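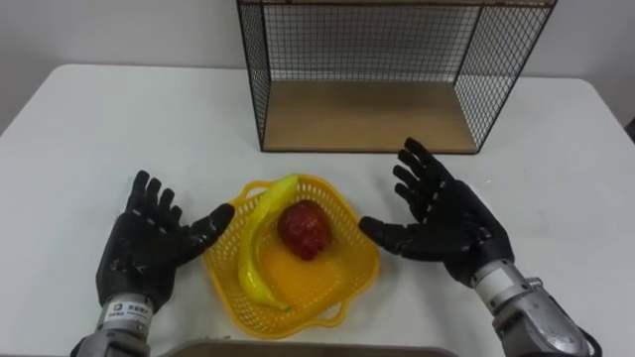
February 2024

I've been meaning to write this up for weeks, and every time I sit down to do it I end up back at the bench fiddling with something (my tea goes cold, you know how it is). So: the two-handed lifting work at Havden, and what we learned from it.

The task sounds like nothing much. Pick up a basket with some fruit in it, both hands, and put it on a shelf without dumping the fruit. Our first policy, trained back in August, treated the arms as two separate problems that happened to share a clock. It was fine on boxes. On anything with a bit of give it was awful, one hand always getting there a hair early and shoving the whole thing sideways into the other.

What finally helped was a small change we've been calling Lengyel, after the folder it started in. Before either hand closes, the policy has to predict where both thumbs will land, as a single joint target, and it isn't allowed to commit until the two predictions stop wobbling. That's really the whole trick! We gave it 30 new demonstrations and left the rest of the training setup alone.

Early on, the old policy spilled or dropped the load in 14 trials out of 30. With the joint target we got that down to 4, and 2 of those were the same apple rolling the same way, which I take a bit personally. It is slower, I'll admit, with a long thoughtful pause before contact that makes visitors lean in and hold their breath.

Next I want to try it with heavier loads, and with the fruit piled all on one side, where I fully expect it to embarrass me.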